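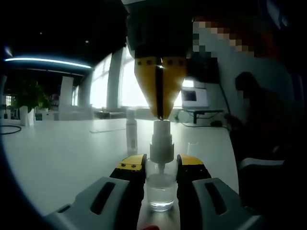
A pump dispenser over a glass tumbler on the white table.

Wanted: one assistant grower, hazelnuts, must tolerate squirrels

Dunura is a 250-acre hazelnut farm at the wet end of the valley, with a creek on one side, a county road on the other and a long-running disagreement with the deer in between. We planted our first trees in a block everybody told us was too heavy for them. Everybody was right about the lower third of it. The rest has paid its way for years, and we are now adding ground up the hill, where the drainage is better and the wind is worse.

We need a second pair of hands, preferably attached to somebody who can read a soil test. The job is full time, year round, and reports to Charalambos Dimitriou, who manages the orchard and has opinions about pruning that he will share with you before, during and after lunch.

What you would be doing

In winter you prune. You will also pull suckers, and by February you will see suckers when you close your eyes. We train to a single trunk, which the hazel bush regards as an insult, so it sends up new shoots from the base every chance it gets. There are 619 young trees in the hill block that need this done by hand, on your knees, in whatever the sky is doing.

Spring is blight scouting. You walk the rows with a notebook and a roll of orange tape, looking for cankers, and you cut them out well below the last one you can see. Cuttings get burned or chipped the same day. They do not ride around in the back of the pickup until someone remembers them (we have tried that).

Summer is irrigation, mowing and checking moth traps once a week. The drip lines in the Fustalia block were laid by an optimist and need regular attention. Bring patience and a bag of couplers.

Then harvest, which finished in October this year and ran later than anyone wanted. The nuts drop on their own schedule, we sweep them into windrows, and the harvester picks them up along with a fair amount of valley. You would be driving the sweeper at first. The harvester is an old Zolteck that starts best for people it knows.

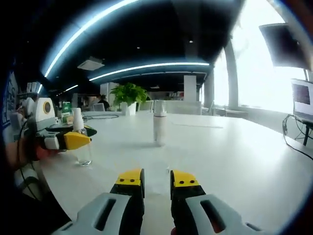
After harvest there is the dryer to watch, and that means a couple of weeks of odd hours. We split the nights. Whoever has the late one is excused from the morning, and gets the good chair.

What we are looking for

Two seasons or more in tree crops of any kind. Hazelnuts would be nice, but we have had good people come over from cherries and walnuts, and one from Christmas trees who still shapes things into cones when he isn't thinking.

You should be able to drive a tractor on a side slope without getting creative. You need a valid driver's license, and a pesticide applicator's license or the willingness to sit for one in your first 8 months. We pay for the course and the exam. We pay for the second exam too, if it comes to that, though Charalambos will mention it.

You should be able to lift a full tote, keep records that another person can read, and work alone for a morning without a speaker playing. The owls were here first.

Some Spanish is a real help at harvest. So is being able to fix small engines, or at least to stop before making them worse.

What you get

Pay is hourly and depends on experience. We will tell you the number on the first phone call, before you have wasted gas getting here. Overtime is paid as overtime. There is health coverage after the first two months, paid time off that you can take any time except harvest, and a one-bedroom house on the property if you want it. The rent is $300 a month. The house has a wood stove, a sound roof and a view of our equipment shed. Dogs are fine if they leave the neighbor's sheep alone.

You would also get as many hazelnuts as you can eat, a benefit that most people use heavily for a week or so.

How to apply

Send a letter and a list of where you have worked, with two people we can call, to the farm office at Dunura. One page is plenty. Tell us what you grew, what went wrong with it and what you did next - we are more interested in that than in your objectives. If you have worked for Asadi Orchards across the river, say so. We are on good terms and will be calling them anyway.

We will start reading letters on 14 November 2018 and keep going until we hire someone. Interviews are held in the orchard, walking, so wear boots. If it's raining we will not reschedule, and you may consider that part of the interview.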